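Desk clear-out: drawers to be emptied by the end of December

The desks on the first floor at Branelness are being cleared before the new flooring goes in. Every desk has to be lifted and carried across the corridor, and the drawers come out first. Anything left in a drawer when the desk is moved will go into a box marked with the desk number and be kept in the post room until the end of January.

The last clear-out was four years ago, when we had 148 desks on two floors. We now have over 200, and most of them have been used by more than one person since. Nam-gil Hyun, who is running the move from the facilities office, has already done the desks along the north side. He filled nine boxes with chargers, mugs, cutlery, unopened post and a good deal of food.

Food is the main problem. Crisps, biscuits and sachets of soup should go home with you or into the kitchen cupboard, where anyone may help themselves. Please do not leave open packets in a drawer over the break. Drinks cans, full or empty, should come off the desk tops as well. Recycling sacks are at both ends of the floor and will be changed at 4 pm.

Bowls, plates and mugs belonging to the kitchen need to go back there. The kitchen was stocked with 100 bowls when it opened and the shelf is now less than half full, so please look behind your monitor and on the windowsill too. If a bowl is your own, put your name on the underside with a bit of tape.

Packages are being dealt with separately. If you find something sealed with a barcode label on it, leave the label on and take it to the post room. It can be scanned there and either passed to the right person or returned to the supplier. Several parcels from Tetora were signed for in the autumn and never reached the people who ordered them — they may well be sitting in somebody's drawer.

Once a drawer is empty, wipe out the bottom with a damp cloth and leave it pulled open. The movers from Salcedo will take an open drawer to mean the desk is ready. A closed one will be checked, and that slows them down. Marks and scuffs on the desk tops do not need reporting, but a loose handle or a drawer that sticks does. Use the usual form and give the desk number from the sticker on the left leg.

Keys for locked drawers can be borrowed from facilities on extension 291. Desks in the Biltenora meeting rooms are not part of the move and can be left as they are.

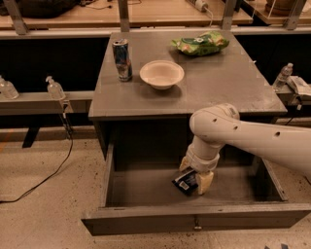

Nearly there: one package left in the drawer, and a can, a bowl and a snack bag still on top.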